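Sorting the pantry overflow: bins, boundaries, small bottles

In March I moved the dry goods out of the hall closet and into the kitchen, on the theory that they would be used faster if they were closer. They were used faster. They also spread. By early summer there were packages behind the bread, bottles on the windowsill and a can in the drawer where the dish towels live.

The fix was a sorting session on the big table in the back room, using open bins and one simple rule set. I am writing it up because two people asked for the method after I mentioned it in the post on shelf depth, and because I will want to look it up the next time things drift.

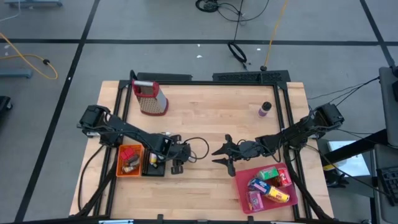
Joar Midtbø
Writes and maintains this blog. Kitchen storage, small repairs, measurements.

Posted 17 August 2024

The table first. A light wooden top with plank seams works well for this sort of job, although crumbs collect in the seams and need a stiff brush afterward. I keep the middle clear for the whole session. Bins go toward the sides, and the middle is for whatever item is being decided on at that moment. If the middle fills up, I stop taking things out of the cupboard until it is clear again.

Containers are open, without lids. Lids slow the work down and they have to be put somewhere. The pinkish-red bin is the largest category, packaged goods, and it takes boxes, cans and soft packages together. I don't subdivide at this stage. A can next to a box does no harm for an afternoon, and subdividing early means moving everything twice.

The orange bin is for odds and ends that belong in a kitchen but have no obvious shelf. The black tray beside it takes the smallest items, which would otherwise sink to the bottom of a bin and be forgotten. I bought both trays of that type from Hulico, who sell them for workshop use. The ribbed edge is easy to hold.

Two sorts of item stay out of the bins entirely.

The first is tools. A box grater is taller than it is useful in a bin, and the faces catch on soft packaging. Mine is the metal kind with red trim and a handle on top, and it stands on the table until the bins are done. Then it goes back on the shelf by the stove. I considered hanging it, but the Isaksson rail I put up last year has hooks spaced for ladles and the grater swings against the wall.

The second is small bottles. This category gave me the most trouble, so it gets its own section.

Small bottles

The problem with a small bottle is that it fits anywhere. It goes into a bin upright, tips over when the next thing is added, and ends up under a package with the cap at an angle. A screw cap will usually tolerate this. A dropper-style container with a nozzle tip is less forgiving, and a slow leak in a bin of cardboard boxes is a tedious thing to clean up.

My procedure now is to hold each bottle back and handle it individually, in the following order:

Check the cap. Turn it in the closing direction until it stops. The vertical ridges are there for grip and they do work, provided your hands are dry.

Read the label. Print on small bottles is very small. I use a Herkov desk magnifier, and if I still can't make out the date I copy down what I can and look at it in daylight.

Wipe the base. Sticky bases are how rings get onto shelves.

Stand it in the rack. Upright, label out, no stacking.

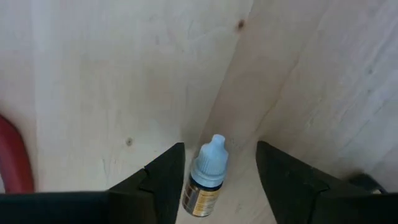
Dropper-style bottle with a ribbed cap, on the sorting table.

The rack is a cut-down drawer insert from Karkia. It holds three rows, and the rows are deep enough that a bottle stays upright when the drawer is pulled. I tried the same insert at full height first and could not read any of the labels. Cutting it down took a fine-tooth saw and some sanding. The sanding took longer than the sawing.

One remark on labels. Wraparound labels on short bottles put the useful information wherever the printer had room, so "label out" is ambiguous. I turn the name to the front and accept that the date is on the back. A strip of tape on the drawer edge with the earliest date written on it covers the rest.

Putting things back

Once the middle of the table is clear and the cupboard is empty, the bins go to the shelves one at a time. Packaged goods first, heaviest at the bottom. Cans in front of boxes if the cans are shorter, which they generally are in my cupboard. Soft packages go in last and on their sides, with the name facing out.

The odds-and-ends bin is returned as a bin. I gave up trying to find permanent places for what is in it. It sits on the middle shelf and gets looked through once a month, and anything I can't justify on two consecutive checks is eaten, given away or thrown out. The black tray sits on top of it.

My shelf spacing has not changed since the last post, with one exception -- the lower shelf went down by 5 centimeters so that the red bin can slide in without being tilted. I had measured the bin at the base and forgotten that the sides flare. Measure at the rim.

Total time was some 3 hours, including brushing out the table seams. The next one should be shorter, as the rack already exists.

I have not solved the question of oils. They are too tall for the rack and too greasy for the bins, and at present they stand on a baking sheet next to the stove. Suggestions are welcome in the comments.

Comments (3)

marsh_pantry
For oils I use a shallow roasting pan with a folded towel in it. Wash the towel when it gets bad. Not pretty but it has held up.

T. Oduvall
Do you have the cut height for the drawer insert? I have the same one and would prefer to cut it once.

Joar Midtbø
@T. Oduvall: 6 centimeters from the base, measured on the outside. Tape the cut line first or the edge will chip.

Related posts
Shelf depth, and why I stopped at one row
Rail hooks: spacing and load
Brushing out plank seams
Dish towels, folded or rolled

Contact | Archive | © Joar Midtbø | Back to top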